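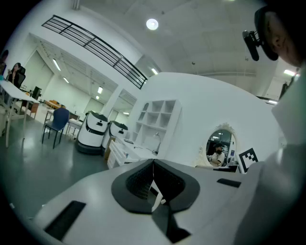 Hand-held unit in the pod room, fiducial propped next to the round window. July session.

Forum > Student Projects > Manipulation Class > Team Puritz build log

puritz_lead
Current status of the hand-held gripper. Housing is the second print, pale gray-white, black rubber funnel in the center. We logged 42 demonstrations of the desk task and lost 3 to tracking dropouts. All three were on the left side, facing the cubby shelves. The marker is on the edge of the pod. Questions before we lock the setup for the Clivska round:
1. One marker or two?
2. Exposure fixed or auto?

offset_error
Two. With a wide lens, a single square near the border of the view gives you a poor pose. Yours is also tilted. Whatever tilt it had during calibration, it needs to have the same one at run time, and propped is not mounted.

puritz_lead
It gets re-measured each session. Takes a few minutes.

offset_error
Then your 42 runs have several different origins in them. Check the offsets before you merge.

kestrel9
Disagree on the second marker. We ran Janssen's class rig last term with one and the drift was fine as long as the operator started every run facing it. More markers means more things to bump. Fixed exposure, yes. With ceiling lights like those and a glossy floor, auto will hunt every time you swing past the desk.

tmr_800
What frame rate? At 800 microseconds shutter we had no blur problem but the image was dark under the mezzanine. Had to raise gain and the corner detection got noisy.

puritz_lead
Auto at the moment. I will try 800 tonight and post the detection rate.

offset_error
"Drift was fine" measured how?

kestrel9
Return to start, compare pose. Worst case was up to 4 mm over a run.

offset_error
That only tests the end point. Loop closure hides whatever happened in the middle.

kestrel9
For a desk task I do not care about the middle if the grasp lands. The Clivska rules score placement only.

utik_user
Are the two egg-shaped robots by the desk part of the entry? If they move during a run, mask them out. We left a mobile base in view for the Utik assignment and the tracker locked features onto it. Same goes for people in the background.

puritz_lead
Not part of the entry. They stay parked during runs. People I can't do much about, it's a shared room. Whoever is in the pod usually sits still.

utik_user
Usually. He is right beside your marker.

puritz_lead
Fair. Exposure result: fixed at 800, gain up one step, 1,880 of the test images had a valid detection. Auto was clearly worse on the same path. Keeping fixed. I also went through the offsets and two sessions disagree with the rest, so those get re-recorded. Second marker is going on the desk for now.

kestrel9
Still think you will knock it over.

tmr_800
Tape it down. Matte tape.

Contact the moderators | Copyright Student Projects Forum | Back to top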